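Aus der Werkstattküche: Tipps fürs Aufzeichnen beim Wassereinschenken

Wer schon einmal einen ganzen Nachmittag lang einem Greifarm Wasser in Becher hat gießen lassen, der weiß, wie schnell man mehr mit dem Lappen beschäftigt ist als mit dem Steuergriff. Wir haben bei Pliria inzwischen 374 brauchbare Durchgänge beisammen, und ein paar Kniffe haben sich dabei so bewährt, dass ich sie gern weitergebe.

Becher vorbereiten

Klare Becher sind für das Lernsystem schwierig, und gerade darum gehören sie dazu. Stellt sie nicht jedes Mal auf denselben Fleck, eine Handbreit Unterschied genügt schon. Und füllt bitte auch unterschiedlich hoch ein! Hortensia Condori hat sich dafür eine kleine Liste geschrieben, die sie vor jedem Durchgang abhakt – das klingt umständlich, geht aber nach dem dritten Mal ganz von selbst.

Tropfen ruhig stehen lassen

Am Anfang habe ich den großen Behälter nach jedem Einschenken innen trockengewischt, so wie man es zu Hause mit der guten Karaffe macht. Das könnt ihr euch sparen. Die Handgelenkkamera kommt dem Kunststoff sehr nahe, und mit Tröpfchen an der Wand, spiegelndem Rand und Glanzlichtern muss das System später ohnehin zurechtkommen. Mischt also beides, trockene und betropfte Behälter, und schreibt es in die Notiz zum Durchgang.

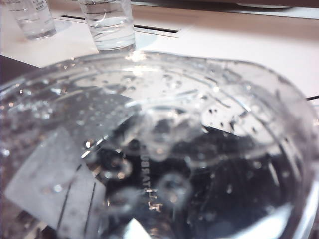 Kabel und Pfützen

Kabel führe ich am liebsten seitlich weg und klebe sie mit Malerkrepp fest, das lässt sich abends ohne Rückstände abziehen. Unter den Arbeitsplatz kommt ein altes Frotteetuch. Nach 19 Durchgängen ist bei uns Pause, dann wird der Tisch abgewischt und das Wasser gewechselt.

Verschüttetes nicht löschen

Auch ein missglückter Durchgang ist etwas wert, wenn er ordentlich benannt ist. Legt ihn in einen eigenen Ordner und notiert, an welcher Stelle es danebenging.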